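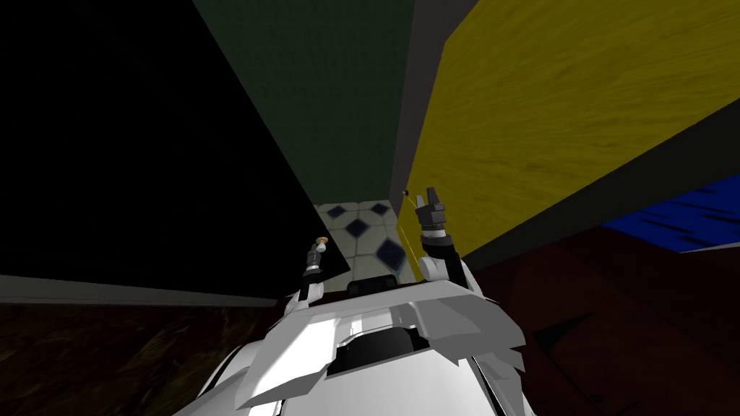

What are we trying to get done before the August demo? One clean run in the simulator where the two-armed robot gets through the narrow bit between the panels and picks up what it's told to, with no hand on the keyboard.

Right, notes from this afternoon before I forget the lot. Wikdale group had the fast machine until 14:00 so we started late. Byung-chul Han had already merged his steering changes (thank you!) and I spent the first stretch just putting my wrist settings back in, as the merge ate them. My fault for not pushing them last time.

We ran a batch of 40 starts with the new steering, random start spots, same room. I didn't sort the results by hand, they're in the Zillham folder under run 128. First impression from watching a few go by: the body lines itself up much better than it used to, but the arms still want to lift early and then everything after that is a bit of a guess.

The grasp is where I got properly stuck. The check we wrote for the Dellurley heat only looks at how far apart the fingers are, so anything at all between them can count as a hold — 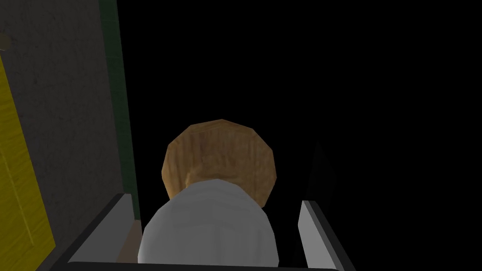
and that's no good once there are two things in a row, one behind the other. Byung-chul reckons we should ask the simulator which object is touching which finger and leave the gap out of it altogether. I'd like to keep both for now, mostly as I don't trust the contact readings when the time step is this big. We argued about it over crisps and settled on trying his way first.

Also changed: time limit per run up to 200 seconds, gripper closing speed halved. Wi, our little logging script, still drops the last line of every file. Annoying but harmless?

To do: contact check (B-c), fix Wi (me), ask if we can have the fast machine in the morning. And write down the wrist settings somewhere that isn't my head!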